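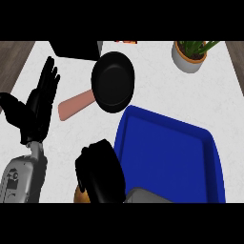

Footpaths at Lambert Falls: what happens when a trail gets closed
Project report by Kirsty Gosling

I picked this topic because my family has hiked up to Lambert Falls every summer since I was little, and then last year the upper trail got shut and everybody in Ronum had an opinion about it. My uncle is still mad. So I figured I'd go find out who was right, and of course it got messier than that.

Quick background. The upper trail runs from the Flanlow parking lot to the top of the falls, and it climbs 182 feet in a pretty short stretch. On a busy summer weekend it was getting roughly 3000 walkers, which is a lot for a path that's mostly dirt and roots. People cut the corners, the corners washed out, and then people walked around the washed-out bits and made it worse (guilty – I've done it).

For my data I left a paper survey at the visitor desk and the campground store and got 260 back, way more than I expected! I also did 10 longer interviews, mostly with people who run cabins or the snack stand. The survey asked whether you'd still visit with the upper trail closed, and whether you knew why it was closed. Most people said yes to the first. The second was a disaster. A lot of folks thought it was a rockfall, and one person wrote "bears."

The cabin owners were split. A couple had cancellations in the first month, but the ones closer to Sustska said their guests just switched to the lake loop, which is a nicer walk anyway if you ask me.

Stuff I'd do differently: start the survey before December, when the campground store cuts its hours, and ask people where they drove in from. I forgot that question completely and it would have helped with the cabin part.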